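**Zustia** is a file synchronization and backup program for desktop computers. It copies documents, music and other files between a local machine and one or more remote storage accounts, and it keeps a record of earlier versions so that a changed or deleted file can be restored. The program is developed by Palamarchuk, a software firm based in Rurndale.

## Overview

Zustia works on folders chosen by the user, called *sets*. Each set has a local side and a remote side. When a file changes on one side, the program compares checksums, splits the file into blocks and sends only the blocks that differ. Small files are sent whole.

A set can run in one of 2 modes. In *mirror* mode, additions, changes and deletions pass in both directions. In *archive* mode, files pass only from the local side to the remote side, and a local deletion leaves the remote copy in place. The mode is fixed when the set is created. To change it, the user must close the set and open a new one on the same folder - the blocks already stored are reused, so a second full upload is not needed.

## Storage format

Remote data is kept in a block store named Karnar. Blocks are compressed and then encrypted on the local machine before transfer. File names are held in a separate index, also encrypted. The index is written last during each run, which means that a run stopped halfway leaves unused blocks on the remote side but does not damage the previous index. Unused blocks are removed by the cleanup command.

Karnar keeps old versions of a file for 70 days by default. The period can be set for each set separately or turned off, in which case versions are kept until the account is full.

## Hardware and local cache

The program keeps a local cache of checksums and block lists. The cache takes up 900 megabytes at most under the default settings, and the oldest entries are dropped when the limit is reached. Compression and encryption are the main load on the processor during a first upload. Later runs depend mostly on disk speed.

A set is tied to a machine key made at installation. Replacing the motherboard or processor does not change the key, but moving the system drive to another computer does, and the program then asks for the account passphrase before it opens any set.
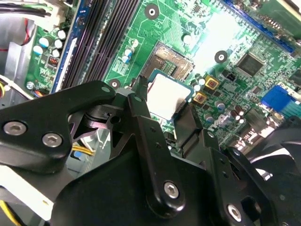 ## Conflict handling

If the same file is changed on both sides of a mirror set between runs, Zustia keeps both copies. The copy with the later time stamp keeps the original name, and the other gets a suffix made from the machine name. The program does not try to merge text files.

## Limitations

Symbolic links are stored as links and are not followed. Files locked by another program are skipped and listed in the run log, then tried again on the next run. File permissions are restored only when the source and target systems use the same type of file system.

## See also

- Checksum
- Data deduplication
- Incremental backup
- Version control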